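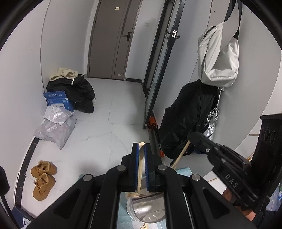 Sorting out an entryway takes one evening, provided you stop before you start shopping for baskets. Begin by taking everything off the hooks and putting it on the floor. A black coat and a canvas tote can share a wall quite happily, and a folded umbrella will lean beside them for years without complaint. The trouble is the other six coats.

Step 1. Make a pile for things worn since April. Everything else goes to a closet, or to a cousin.

Step 2. Hang the first hook 7 inches from the door trim. Any closer and sleeves get shut in the door — ask my good raincoat.

Step 3. Screw into a stud. The anchors that come in the packet are there for decoration.

Step 4. Give bags their own hook, set high. A bag on a coat hook always ends up under the coat, along with your keys.

Step 5. Leave one hook free for guests. It will be full by Tuesday. Take whatever is on it and go back to Step 1.

Posted by Ilham Abdel Rahman, May 1, 2014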